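The sorting bench at Bindport has a new pair of hands
Posted 7/19/19 by Olesia Sydorenko

I popped down to the Bindport toy works last week to see how they're getting on with the robot arm on the sorting bench, and I ended up staying until the kettle had gone on twice!

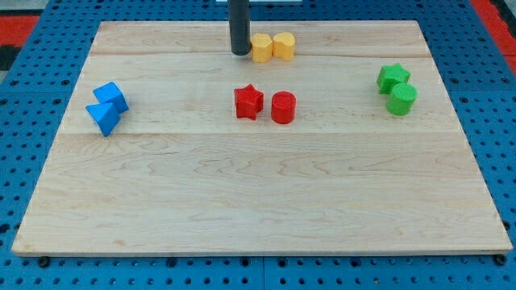 What it does all day

The job is grouping coloured shapes (stars, cylinders, cubes and so on) so that reds sit with reds and greens with greens before they go off for boxing. For years it was done by hand, by whoever drew the short straw, and if you've ever tried to tell one small block from another at the end of a long shift you'll know why people weren't fond of it. They do their trials on a maple board over the blue bench, with a few pieces in each colour, and once a routine behaves itself there it moves on to the full trays.

Thongchai Pongsiri has worked on sorting longer than anyone, and he let me stand and watch over his shoulder. He told me he was dead against the arm when it was first talked about in April. "I thought, well, that's me in the warehouse then," he said. These days he sets up the trials himself, and he's got very particular about them. He won't sign off a new shape until it's gone through 20 times without a slip, and he fought hard to have the stars tested first because the points are awkward to grip.

It hasn't all been lovely. Nosipho Magagula on packing says the work now arrives in lumps, with long quiet spells and then almost 500 pieces at once, and her team had to shift their tea break to suit. She also misses the chat. There used to be three people round that bench and now there's usually one, with the radio on. I did feel for her there.

So who's doing what now?

Two of the old sorting team have gone over to checking and repairs, which pays a bit more, and both had ten days of training with Lieven De Haan from the workshop. No jobs have gone so far, and Lieven says the agreement with staff covers that until next spring. After that it's up for discussion, and I know a few people are already nervous (I would be too).

Packing have asked for smaller batches sent more often, and Thongchai is going to try that on the trial board first. If you work on either bench and want a say in how it's set up, catch him at the end of the early shift or leave a note in the tray by the door.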